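Section 5. Recording Demonstration Episodes

This section sets out how demonstrations are collected on the Prenia two-arm station for use in training. Installation and calibration of the arms must be complete before recording begins. Operators who have not yet been signed off on the leader controls should return to Section 4.

5.1 Preparing the work surface

1. Hang the white cloth over the rear support so that it meets the full far edge of the table. Light creasing is acceptable. Patterned or coloured cloth is not.

2. Wipe the table top and remove anything that is not named on the task card.

3. Set the blind and leave it in the same position for the whole session. Changes in daylight within a session must be entered in the log under "Lighting".

4. Place the objects listed on the task card. For the bottle and cup tasks, the bottle is used without its cap.

5.2 Checking the wrist view

1. Open the Probert console and select the wrist camera of the first arm.

2. Command the gripper to its fully open position.

3. Confirm that both finger pads are visible, with clear table between them, and that the screw heads on the finger linkages can be seen on each side.

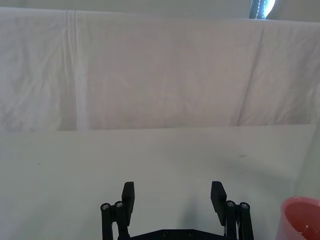
Photograph: Amness Robotics, Documentation Office

4. Repeat for the second arm.

An object may stand at the edge of the wrist view at the start of an episode. It must not lie between the fingers. If a pad is hidden or blurred, stop and carry out the camera adjustment in Section 3.

CAUTION: Keep hands clear of the fingers while the gripper is powered. The open command takes effect without a warning tone.

5.3 Setting the start position

1. Select the chest camera.

2. Bring both arms to the start position. The grippers should enter the view from the left and right, and neither should touch an object.

3. Check that the neck of the bottle stands out against the cloth. The base of the bottle may fall below the lower edge of the view.

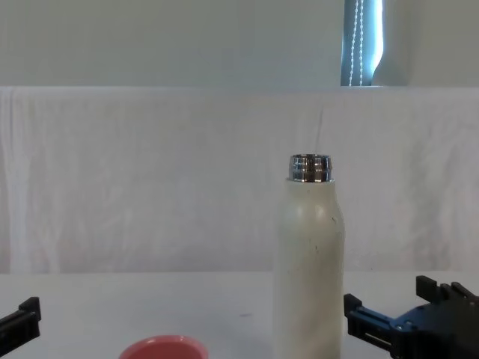 Figure 5-2. Chest camera view with the uncapped bottle between the two grippers.

4. The two grippers need not show equally in the chest view. Do not move the camera to even them up, as this invalidates the calibration for the session.

5. Save a reference still.

NOTE: Task cards allow the objects to be shifted between episodes within the marked limits. This variation is intended. An operator should not try to reproduce the previous layout exactly.

5.4 Recording

1. Enter the task code and operator number in Sustadine, the episode recorder.

2. Press the left pedal once to begin. Hold both arms still for 2 seconds.

3. Carry out the task at an even pace. Small corrections during an approach are permitted and should be left in the recording.

4. Return both arms to the start position and press the left pedal again. 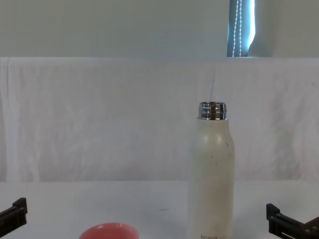 5. Mark the episode as Complete, Partial or Rejected. A Partial episode is one in which the task was begun correctly but an object was dropped or left outside its target. Partial episodes are kept. They are stored apart from the Complete set and must not be deleted at the station.

6. Record the reason for every rejection in the comment field. "Operator error" alone is not sufficient.

5.5 Episode numbers and storage

Episodes are numbered in one continuous series for each station. The reference set supplied with this release holds 1,253 episodes, of which 312 belong to the bottle and cup tasks. New recordings continue from the last number shown in the console. Numbers left by rejected episodes are not reused.

Transfer all recordings to the site store before shutting down the station. If the transfer is interrupted, leave the recorder switched on and follow Section 7.2.

Section revised January 20, 2025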